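Volunteer Singers and Section Leaders Wanted: Skellum Community Choir

Home > Get Involved > Open Calls

We're starting a new season in March and we'd love more voices! Skellum Community Choir is looking for singers in all parts, plus 2 section leaders (one alto, one bass) who each get a small fee per term.

You don't need to read music. Plenty of us learned by ear, from recordings our director, Atieno Odera, makes at her kitchen piano, and they work just as well in the car as they do at home. If you do read music, great, we have scores too, and you may find yourself sharing one with the person next to you until the second box arrives.

This season we're singing a big mixed program: work songs, a couple of gospel pieces, some rounds that are harder than they sound, and a brand new piece called "Horumer" that Atieno has written for us. It runs 10 minutes, it has a wonderful low part for the basses, and the ending still gives me goosebumps every time she plays it through.

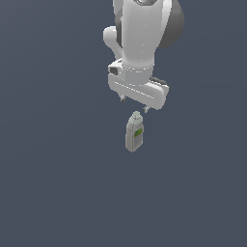
Rehearsals start at 7 p.m. and finish at 9, with a tea break in the middle (bring a mug). There will be one longer daytime rehearsal before the concert, and we'd ask you to be there for that one if you possibly can. The concert itself is at Skonuvlow Hall, which seats 200 and has a lovely warm sound, especially from the back of the stage.

What we ask of singers: come to most rehearsals, listen to the recordings between them, and tell your section leader if you'll be away. Membership is free. Bring a pencil.

What we ask of section leaders: you should be comfortable holding your part alone and happy to run a short sectional in the side room each week. Choir experience matters more to us than diplomas. You'll meet with Atieno before the season to go over the music, and you can suggest warm-ups of your own. We're always short of good ones!

Not sure yet? Come and sing with us for 3 rehearsals before you decide. There's no audition for the choir. For section leaders we'll sing through something together, most likely a verse of "Were", our old favorite from last season, and have a chat afterward.

To join, leave your name and voice part (or "no idea") at the Skonuvlow Hall front desk, or just turn up at 6:45 and ask for Atieno. Section leader applicants, please add a few lines on where you've sung before and which part you'd like to lead.

Parking is behind the hall. Use the side door, the front one is locked after 6.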